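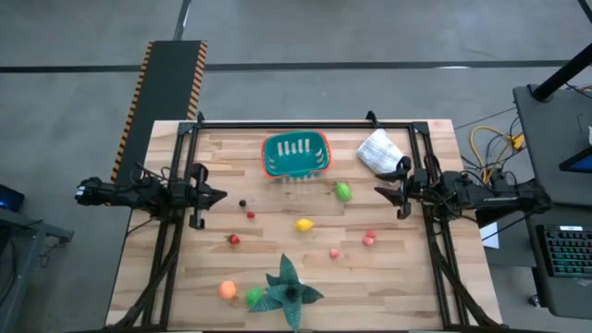
OK I've been putting off the play-food post for weeks, so let's go. Thread, because I have opinions and a cold cup of coffee.

1/ Every house, daycare and waiting room with a toy kitchen has the same problem. The food never stays in the kitchen. I found a pretend lemon in my rain boot in November and I still don't know how long I'd been walking around on it.

2/ What I was doing wrong for years: one giant bin with a lid. Everything went in, nothing came out unless you dumped the whole thing, and then you were back to fruit all over the floor. A lid is a trap! Kids don't put things under lids. I don't put things under lids either, have you seen my sewing stuff.

3/ So now it's a small open basket, the plastic kind with slots. You can see what's in there from the side and crumbs fall straight through. (There are always crumbs. The strawberries are fake, the crackers are not.)

4/ Size matters more than you'd think. My old bin held up to 100 pieces and I had filled it, because of course I had. I once tipped out the entire collection and it came to 152 pieces, and that's counting the halves of the velcro pizza separately, which my sister says is cheating. It's not cheating, they get lost separately.

5/ Most of those got passed along to Man-sik Heo down the street, whose twins are exactly the right age. He sent back a bag of duplicates the next week, so we're now in some kind of fruit exchange program.

6/ What stays out: a lemon, an orange, something green and round that is a lime or an apple depending on who's running the store that day, a strawberry, a few little berries. That's plenty for soup. That's plenty for a birthday party, a vet's office and a grocery store, sometimes all at once. 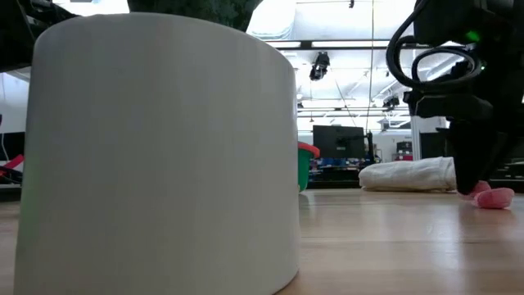 7/ And then you need a cloth. I will die on this hill. One plain kitchen towel, a light one, nothing fancy. It gets to be a tablecloth, a picnic blanket, the thing the fruit is "sleeping" under, and at the end it wipes off the table. I've bought the cute felt play mats (hi Pidosetti, I gave you so much money) and they all lost to a dish towel.

8/ Someone asked last time about washing. Hard plastic pieces: sink, warm water, dish soap, old toothbrush for the leafy tops. Lay them on the towel and roll them around. Anything hollow with a hole in it, squeeze it out twice and leave it hole side down overnight. If water still comes out gray the second time, let that banana go.

9/ Squishy or fabric things don't go in the sink with the rest. Pillowcase, knot, gentle cycle. Coughlan makes a mesh bag that does the same job but the pillowcase was free and already in my closet.

10/ The order I do the pickup in, for the person who wanted it "as a list so I can tape it to the wall":

Basket goes in the middle of the table, toward the back, so nobody's elbow gets it.

Big round things first, mangoes and oranges and whatever. They roll, so get them while you know where they are.

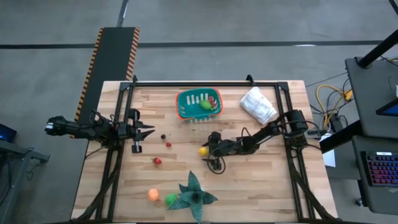
Small stuff next. Berries and cherries vanish first, so check under the towel and along the table edges.

Leafy and spiky things on top, where they won't get squashed.

Towel last. Shake it, then fold it or roll it.

11/ With two kids I let one hold the basket and the other one load. They swap when the basket holder gets bored, so every 2 minutes or so.
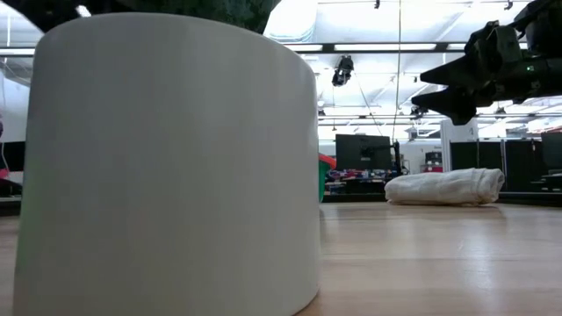 12/ Fold or roll, people have feelings about this. I was a folder until this year. Kidusley (the toy library near us, go if you can, they're lovely) had theirs rolled on a shelf and I copied it on the spot. Don't make it tight! A loose bundle like that white one, creases and all, is completely fine, and a four-year-old can do it. I used to refold everything after bedtime and I'd like those evenings back.

13/ Plants, since I know it's coming. Yes you can keep greenery on the play table. Make it a heavy pot with a wide bottom, and try a fake plant first if your kid is still in the tasting phase. Mine "watered" our old one with pretend tea and then with real tea.

14/ Storage when we're done for the day: basket goes on the low shelf by itself, towel on top. I had a Steker label on that shelf with a little picture of an apple. It got peeled off and stuck on the dog. The shelf works the same without it.

15/ Things I'm still figuring out: where the tiny eggs belong, what to do with a single slice of bread, and whether wooden food can go in with the plastic or if it just chips. If you have an answer for the eggs, please reply, I've got 2 in my coat pocket right now.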